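Home | Modules | Handouts | Contact

Household Storage, Unit 4: Lidded boxes
Notes by Lemlem Kumsa

A shallow clear box suits flat things you need to find quickly. Put the heaviest items in first and stop short of the rim – an overfilled box won't close.

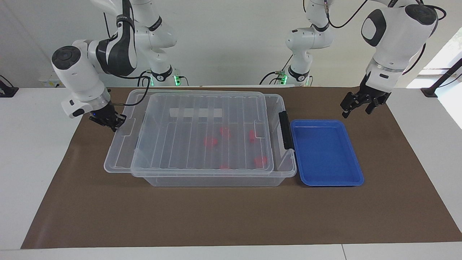

Seat the lid before you touch a latch. Press along all sides with a flat hand, then clip one end and check the other. If a corner lifts, start again.

Practical: pack and close 8 boxes in pairs. Bring your own labels.

Shared 16 times | 4 comments

Related
Unit 3: Trays and drawer liners
Unit 5: Stacking and shelf loads
Reading list, October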